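**Where do you put captured pieces? (and other table habits)**

**ludham_rook** wrote:

We've been playing most evenings since January, my brother-in-law and I, and we have one running argument that has nothing to do with openings. It's about where the pieces go once they come off the board. I grew up lining them up along the edge in the order they were taken, like little prisoners, and he just drops them wherever his hand happens to be. By move 40 there's a bishop next to the coffee and a pawn on the floor (the dog has had one already, may it rest in peace).

So I'm curious what everybody else does. Box lid? Bare table? Something fancier? I don't mind spending a little, but I'm not paying 125 dollars for a captured-piece rack with felt in it, however pretty it is.

---

**mabula** wrote:

Tray, every time. Any tray! I used a saucer for years and then moved up to something flat with a bit of a rim, and it changed how tidy the whole evening feels. The pieces stay in one bunch, you can see at a glance who's ahead, and when it's time to set up again you just carry the lot over. I keep the black ones on it and leave the white ones on the board side until I've got a free hand.

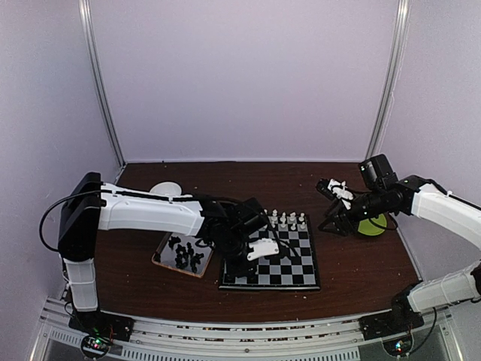 **Clerkum** · Reply #3 · 7 August 2025

A square tray with a mirrored surface is lovely to look at, I'll give you that, and black pieces bunched in the middle of one do look rather grand next to a gray and black board. But I couldn't play with it beside me! I had a mirrored one on my own table for a while and I kept catching reflections when I was trying to think, and my eye would wander off to count the same knight twice. I went back to a plain cloth napkin, folded over once. It's quiet, it doesn't slide, and it goes in the wash.

I'm also with the brother-in-law a little bit. Lining them up in order is a lovely habit, but I find it makes me brood over what I've lost.

---

**mabula** wrote:

Oh, I don't brood, I gloat. Different temperament, I suppose. And the reflections stop bothering you after a week or so, or they did me. Tan rim and dark reddish-brown tabletop go nicely together too, if you care about that sort of thing, and I'm afraid I do.

What I'd worry about more is crumbs. Wipe the table before you set up! Little specks get under the felt on the bottoms and then the pieces scrape, and on a nice wood top you'll be sorry.

---

**jiltik** wrote:

Guilty on the crumbs. We play after toast.

I'll disagree with both of you on the tray, though. I like 2 small bowls, one for each color, because with a single tray the sorting always falls to whoever lost, and in our house that's me. Bowls are noisy, I admit. My daughter says it sounds like somebody dropping marbles every time she takes a pawn, and she takes a great many of mine.

---

**Clerkum** wrote:

Bowls chip the crowns off queens. Ask me how I know. If you must, put a scrap of felt in the bottom.

---

**ludham_rook** wrote:

Thank you all, this has been more fun than the argument at home. I've found an old square tray in the cupboard over the fridge, and it's going on the left side of the board tonight, where the dog can't reach. My brother-in-law has agreed to use it on the condition that I stop putting things in order. I said I'd try. The napkin is going in as backup, and the toast is staying in the kitchen.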